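17/12/2020

Another long evening on the Gilten campaign wiki, and my brain is mush. I split the Paredes page in two, so the bard and the city finally stop sharing a biography (why did we ever name them the same thing?!). That meant fixing 146 links by hand -- the script choked on the redirects again.

Stivadberg is still a mess. The page says the siege lasted 7 days, my session notes from October say 4, and the recap has the party in two places at once. I left both numbers in with a flag on them. If anyone kept better notes, please shout!

Also started on Jillent's item list. She's carried more than 60 things over the campaign and half of them have no episode listed. Cursed stuff goes first, then the rings, and I'm not touching the potions until somebody agrees on how to spell them. Next up is her family tree -- wish me luck. 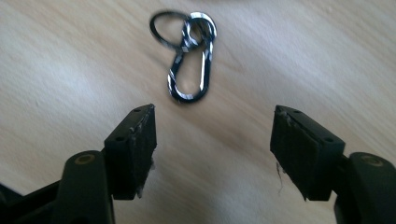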